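Kitchen Odds and Ends Put Two Grippers to Work

Vakmont rents bench time to small firms that want to try a robot arm before they buy one. In September the shop set out to compare two finger sets for Netura, which packs mixed goods and keeps changing what goes in the box. One set is the stock pair. The other is a longer, slotted pair made by Pant.

The test needs no special parts. Things from a kitchen and a desk go on a white table, and the arm has to pick each one up and put it down again. A full run is 20 tries per item. Small metal pieces are the hard part, as a crushed coffee capsule has no two sides alike. 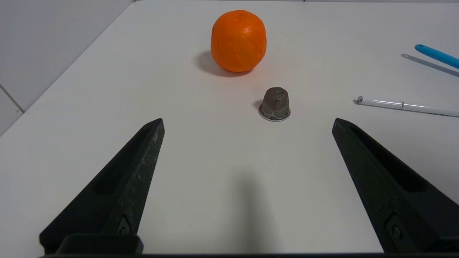 The wrist camera's view, with a used coffee capsule just beyond the gap between the open fingers and a mandarin behind it.

The wrist camera helps most in the last few inches. Farther out, the operators rely on a higher view that takes in the arm and most of the table. Vakmont runs both at once and lets the operator choose. New operators tend to stay with the high view too long and come in crooked.

Round fruit gave both sets little trouble. Over the full test of 436 tries, most of the misses came from flat or thin items. A pen lying on the table leaves the fingers very little to get under. 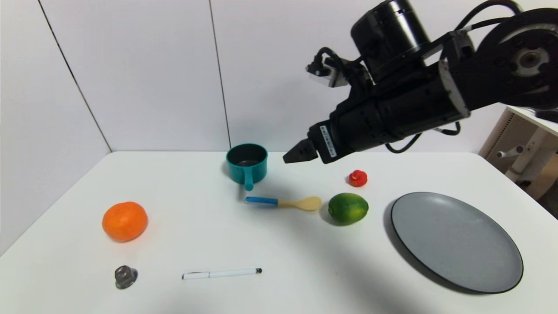 The arm over the back of the table, near a teal saucepan and a small red pepper.

Cups and pans raise a different question, which is where to grip. Netura wanted the side of the cup tried before the handle, with the jaw coming in low. That takes a slow approach and a clear path for the forearm.

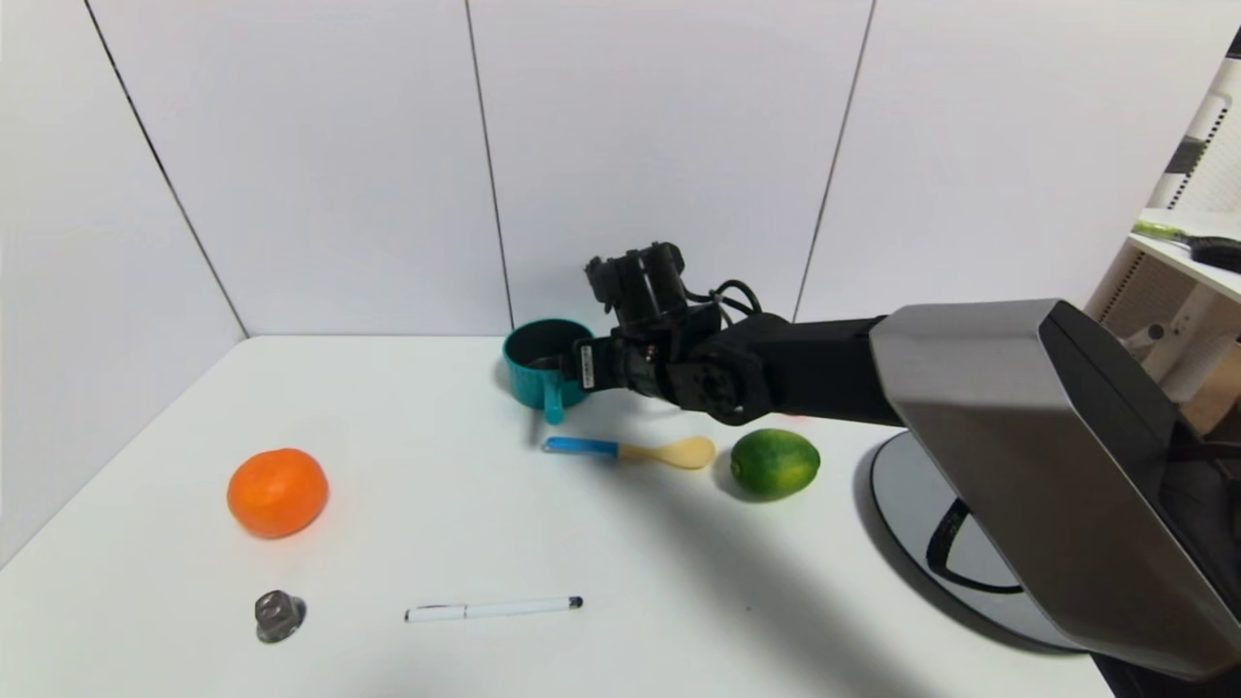 Gripper beside the teal mug. The lime and part of the spoon are in the arm's shadow.

Changing fingers takes 12 minutes, including a camera check. Netura has asked for 2 more days on the bench, and a second shop in Skosutow will repeat the runs with its own arm.

Contact us | © 2020 | Back to top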